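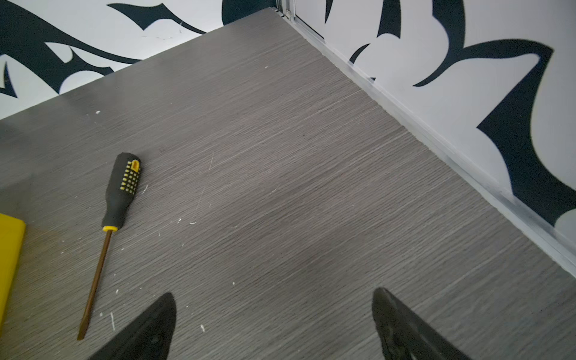

4. 天板の取り付けと、工具を使った後の手入れ

この章では、木目調ラミネート天板「Worstead」(グレー)の固定、金属縁材の確認、作業後の掃除と工具のしまい方を扱います。脚部の組み立ては第3章で済んでいるものとします。

Rolovのカタログには、この天板は「傷に強く、手入れいらず」とあります。ポークロウ(Porklow)工房で使ってきた範囲では、前半は条件つきで認められますが、後半は認められません。以下の手順は、カタログの文句をいったん脇に置いて書いたものです。梱包に入っていた一枚ものの説明書と食い違うところは、こちらを優先してください。

4.1 用意するもの

・マイナスドライバー(軸の細いもの)
・プラスドライバー(2番)
・柔らかい布 2枚
・毛先の柔らかい卓上ほうき、または平らな刷毛
・中性洗剤
・巻尺
・固定ねじ(部品番号124)

電動ドライバーは用意するものに入れていません。説明書には「電動工具の使用で作業時間を短縮できます」と書かれていますが、締め込みすぎて下穴をつぶした台がすでにあります。短縮した時間は、穴の補修に全部使いました。どうしても使う場合は、最後の締め込みだけは手で行ってください。

マイナスドライバーは、縁材の隙間を確かめるときと、脚の化粧キャップを外すときに使います。付属の樹脂製のへらでも外せることになっていますが、へらのほうが先に曲がります。

4.2 天板を載せる前の確認

1. 天板の奥行きを測ります。600 mmであれば正しい部品です。箱の表示だけで判断しないでください。

2. 表面の保護フィルムを端からゆっくりはがします。フィルムの切れ端が縁材の下に残りやすいので、角は特によく見ます。

3. 表面を斜めから見て、傷の有無を調べます。細い横筋の入った木目柄なので、真上から見ても浅い傷はまず見つかりません。窓に向かって立ち、目の高さを天板に近づけると見えてきます。

4. 傷を見つけたら、爪の先で軽くなぞります。引っかかりがなければ、そのまま取り付けてかまいません。引っかかる場合は取り付けを中断し、備品担当に知らせてください。

注記:「木目に沿った傷は目立たない」という説明を販売店で受けました。そのとおりです。ただ、作業中につく傷が木目に沿ってくれる理由はどこにもなく、横切った傷は普通に目立ちます。

4.3 天板の固定

注意:天板は必ず二人で持ち上げてください。一人で運べるという記載が箱の側面にありますが、重さの問題だけではありません。片側を床につけて引きずると、縁材の角がつぶれます。

1. 脚枠を設置場所に置き、床から枠の上面までが70 cmになっているか、四隅で測ります。

2. 天板を枠の上に静かに下ろします。金属の縁材がついた長辺を壁側に向けます。

3. 枠の縦材と縁材の端が突き合う角を見て、ずれがないように天板の位置を直します。図面ではぴったり合うことになっています。実物は合わないことがあるので、その場合は左右の隙間を均等に振り分けてください。

4. 枠の下側から、部品番号124のねじを四隅に仮止めします。この段階では締め切りません。

5. 残りのねじを105 mm間隔の穴に入れ、中央から外側へ順に締めます。

6. 四隅を本締めします。手で回して重くなったところで止めます。「重くなったところから半回転」という指示が説明書にありますが、従わないでください。

7. 天板の中央と四隅を手のひらで押し、がたつきを確かめます。

音がする場合は、天板よりも先に床を疑います。脚のアジャスターを回して直ることがほとんどで、ねじを締め足しても音は消えません。

4.4 縁材の確認

縁材は飾りのように扱われていますが、木口への水の入り込みを防ぐ部品でもあります。浮いたまま使い続けると、ラミネートの端がめくれます。

1. 縁材の端から端まで、指の腹を滑らせます。段差や浮きを感じたところに、鉛筆で小さく印をつけます。

2. 印の位置で、マイナスドライバーの先を隙間に軽く当てます。先が入らなければ、浮きは問題になりません。

3. 先が入る場合は、こじらずに抜き、当て布の上から手で押さえます。戻らなければ接着し直しになるので、備品担当に渡してください。

注意:ドライバーをてこにして縁材を持ち上げないでください。縁材は曲がると元の形に戻りません。曲がった縁材をたたいて直したという報告を何度か受けましたが、直っていたものを見たことがありません。

両面テープでの補修も勧めません。貼った日はよくついているように見えます。

4.5 作業中の置き方

1. ドライバーは寝かせて置きます。軸の先が天板の外へ出ないようにしてください。

2. 使っていない工具は、手前ではなく脇へ寄せます。手を伸ばす範囲に工具があると、袖で引きずります。

3. 樹脂ケースやビットの箱は、底に砂や切りくずがついていないかを見てから置きます。置いた後で位置を変えるときは、滑らせずに持ち上げます。

4. 金づちやポンチを使う作業は、この天板の上では行わないでください。当て板を敷けば大丈夫だという意見もありますが、当て板の下に小さなくずが一つあれば、その形のまま天板がへこみます。

グリップがゴム製の工具は転がりにくいとされています。断面が丸ければ転がります。天板の傾きが気になる場合は、柄を壁側に向けて斜めに置くより、浅い皿に入れるほうが確実です。

工具用マットについては、エイデ(Liv Eide)がWihongiの薄型マットを試しました。敷いている間は確かに傷がつきません。一方で、マットの下に入り込んだくずはそのまま残り、めくって掃除する人がいなかったため、外したときには敷く前より傷が増えていました。常設はせず、作業の間だけ敷いて、終わったら外してください。

4.6 作業後の掃除

削りかすや白い粉は、グレーの木目の上では柄に紛れます。きれいに見えることと、くずがないことは別に確かめる必要があります。

1. 工具とケースをすべて天板から下ろします。工具の周りだけを拭く方法は、くずを工具の下へ押し込むだけなので行いません。

2. 刷毛で、壁側から手前に向かってくずを集めます。力を入れずに、表面をなでる程度にします。

3. 尖った破片は刷毛で引かず、指でつまむか、粘着テープで取ります。

4. 縁材の際を刷毛の角で掃きます。くずが最も残る場所です。

5. 水で固く絞った布で、木目の筋と同じ方向に拭きます。

6. 油や手あかが残っているところだけ、中性洗剤を薄めてつけた布で拭き、すぐに水拭きします。

7. 乾いた布で仕上げます。縁材の表面に水滴を残さないでください。

注意:乾いた布でいきなり拭き始めないでください。布とくずの組み合わせは、目の細かい研磨紙と大差ありません。

注意:メラミンスポンジは使わないでください。汚れはよく落ち、柄のつやも一緒に落ちます。「軽くこするだけなら問題ない」という助言はインターネット上に多くありますが、軽くこすって一部だけ白っぽくなった天板が、窓際の台にあります。試したい方は、先にそれを見てください。

つや出し剤、傷消しペンについて

つや出し剤は不要です。塗った直後は浅い傷が見えにくくなりますが、次の水拭きで戻りますし、工具が滑りやすくなります。

傷消しペンは、グレーの系統で三色を試しました。木目の筋は濃淡が細かく入れ替わるため、どの色を選んでも隣の筋と合いません。塗った跡のほうが、元の傷より遠くから見えます。浅い傷はそのままにしてください。

4.7 工具の片付け

1. ドライバーの先を布で拭き、欠けや曲がりを見ます。

2. 柄の滑り止めの凹みに粉が詰まっていたら、刷毛で払います。洗剤液に漬けないでください。柄と軸の境目に水が入ります。

3. 軸に色の変化があっても、先の形が整っていれば使えます。磨く必要はありません。

4. ケースのふたが閉まることを確かめ、棚に戻します。

5. 天板の上に工具を残さないでください。翌日も続きをするから、という理由で残された工具は、たいてい別の人がどかすことになります。

4.8 困ったとき

症状:天板の中央がわずかに反って見える
処置:定規を当てて確かめます。斜めの木目柄は目の錯覚を起こしやすく、相談のあった台のほとんどは反っていませんでした。定規の下に光が通るようなら、中央のねじを緩め、外側へ順に締め直します。

症状:細かい傷が増えた
処置:元には戻りません。4.5と4.6の手順を見直してください。カタログにある「自然に目立たなくなる」という現象は、いまのところ確認できていません。

症状:白い点が拭いても取れない
処置:接着剤か塗料の飛沫と思われます。樹脂のへらを寝かせて当て、少しずつ浮かせます。マイナスドライバーの先で削らないでください。点が取れない場合は、表面が欠けて下地が出ている可能性があるので、触らずに備品担当へ知らせます。

症状:縁材の角に袖や布が引っかかる
処置:角の浮きか、ばりです。やすりをかける前に、4.4の確認を行ってください。

症状:ねじが空回りする
処置:太いねじに替えないでください。天板の厚みを突き抜けたねじは、表側から見えます。いったん抜いて、ムニョス(Duván Muñoz)に下穴の補修を頼んでください。

4.9 点検の間隔

説明書は毎月の点検を求めています。実際には行われていない点検を記録用紙にだけ書くよりは、間隔を延ばしたほうがましなので、この工房では次のようにします。

・縁材の浮き、ねじの緩み:三か月に一度
・脚のアジャスター:台を動かしたとき
・天板全体の傷の記録:毎年12月

傷の記録には、位置と長さだけを書きます。誰がつけたかの欄は用紙から削除しました。正しく記入されたことがありません。

本章の改訂:2026年3月14日。4.6のメラミンスポンジの項と、4.8のねじの項を書き足しました。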